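Arrumação e Organização > Brinquedos e jogos

Caixa de metal para guardar blocos: como tirar as marcas do fundo?
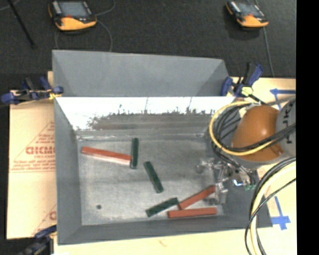

O fundo está riscado

Comprei uma caixa grande de metal cinzento, aberta em cima, num armazém em Drundport. Guardo lá os blocos vermelhos e verdes. O fundo está todo riscado, com manchas mais escuras no meio, e à esquerda há uma pintinha escura que não sai com pano húmido. Dá para limpar sem estragar? E vale a pena forrar?
Vichien Onsri
794 visualizações

Halfdan Arnardóttir
Os riscos ficam, isso é desgaste. Para as manchas, água morna com detergente da loiça e uma esponja macia, e secar logo. Na pintinha experimente pasta de bicarbonato, 2 minutos, sem esfregar com força. Se for ferrugem, volta - nesse caso lixa fina e um pouco de verniz para metal. Quanto a forrar, eu punha feltro cortado à medida do fundo. Faz menos barulho quando se atiram os blocos lá para dentro.
12 pessoas acharam útil

Kongkaew
Eu deixava estar. A minha está pior e serve na mesma.

Grokix
Feltro não, apanha pó. Tapete de borracha fino.

Partilhas: 181 | Comentários: 2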